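16 December 2018

Towel day again! I own 11 of the fluffy kind (yes, too many) and they all get folded on the glass coffee table, mainly so I can sit on the sofa and pretend I'm relaxing. The table is so shiny that every bit of fuzz shows up on it – I swear I spend almost 20 minutes wiping it down after. Yeshi Wako keeps telling me to fold on the bed like a normal person. No thanks, I'd just lie down.

The gray one is my favorite, shaggy as an old dog and impossible to get into a neat square.

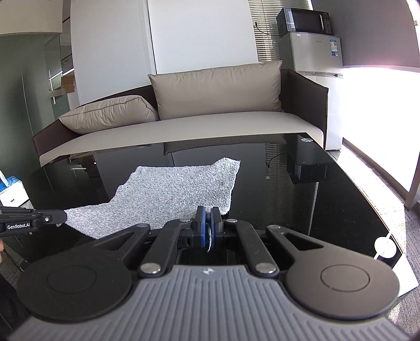
*1 min read*

Next up, the sheets. Fitted ones included, wish me luck!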